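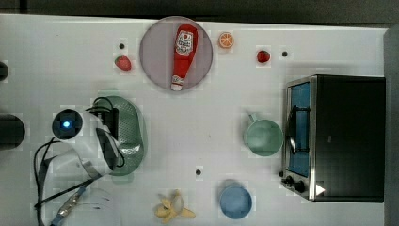
3. 식탁 놀이 세트 차리기

장난감 주방 세트 'Mukley'의 포장에는 5분이면 차린다고 적혀 있으나, 그대로 믿지 않는 편이 좋다. 소품을 넓게 흩어 놓으면 보기에는 그럴듯해도 정리할 때 손이 많이 간다. 케첩병은 접시 위에 눕혀 두고, 딸기는 접시 왼쪽과 오른쪽에 하나씩 떨어뜨려 놓아도 된다. 머그와 파란 그릇은 오븐 왼쪽에 둔다.

1) 상판을 마른 천으로 닦는다. 설명지는 전용 세정제를 권하지만 차이를 느끼지 못했다.
2) 오븐처럼 큰 물건부터 자리를 잡는다.
3) 접시와 그릇을 놓고, 과일은 마지막에 올린다.
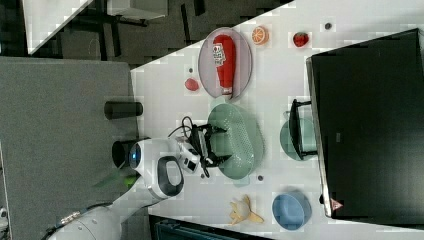

4) 다 놓았으면 한 걸음 물러나 간격을 본다. 그릇끼리 닿아 있으면 조금 벌린다.

참고: 제조사 Trimance는 상자 하나에 소품이 최대 18개까지 들어간다고 한다. 뚜껑까지 닫힌다는 말은 없다.

주의: 작은 과일 모형은 세 살 미만 아이의 손이 닿지 않는 곳에 보관한다. '삼킴 방지' 표시만 믿고 맡겨 두지 말 것.

정리: Farzana Magsi, 2021년 3월

관련 글
- Fasirholm 수납 상자, 정말 쌓이는가
- Ninh 놀이 매트 세탁법
- 소품 분실 시 부품 주문(품번 3736)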